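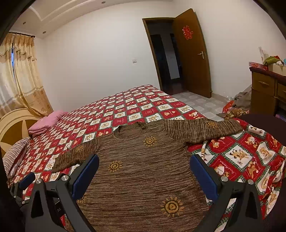

Page last changed: 24 May 2026

Section 6. Folding and Storing Knitwear

6.1 Scope

This section applies to sweaters, cardigans and other knitted garments placed in Lumton drawer inserts and shelf boxes. Woven shirts and trousers are covered in Section 2. Knitwear should not be stored on hangers, as the weight of the garment stretches the shoulders.

6.2 Preparing the surface

Use a bed or a large table. The surface must be wide enough for both sleeves to lie at full length. A made bed with a quilt is suitable provided the quilt has been pulled smooth under the garment. Loose folds at the corners of the bed do not affect the result.

Caution: Remove rings, watches and bracelets before handling open or loosely knitted fabric.

6.3 Laying out the garment

1. Place the sweater on the surface with the neckline pointing away from you.
2. Draw each sleeve out to its own side. The sleeves need not be level with each other at this stage.
3. Smooth the body from the neckline toward the hem with the flat of the hand. Do not pull on the ribbing.
4. Check that the hem lies straight and that the side seams have not rolled under.

Note: On a streaky or heathered knit, such as the brown sweater with yellow suns at the head of this section, small creases are difficult to see. Check for them by touch.

6.4 Folding

1. Turn the sweater over so that the front faces down.
2. Fold the right side of the body toward the center, bringing the sleeve with it.
3. Fold the sleeve down so that it lies parallel to the side edge.
4. Repeat steps 2 and 3 on the left side.
5. Bring the hem up to the middle of the body, then fold once more to the neckline.
6. Turn the folded garment over.

Where a garment carries a large motif, the fold lines may be moved slightly to either side to avoid a hard crease across it. The finished width must still fit the insert.

6.5 Placing in the insert

Stand the folded garment on its edge in the drawer insert, with the last fold facing up. Thick knitwear may be laid flat in shelf box 706, to a maximum of two garments per box.

Caution: Do not compress knitwear to close the lid. If the lid does not close under its own weight, remove one garment.

6.6 Long-term storage

Garments must be clean and fully dry before they are put away for the season. Refold along different lines when the garments are next inspected.

Questions concerning this section should be addressed to Zanele Xaba, Product Documentation, Lumton.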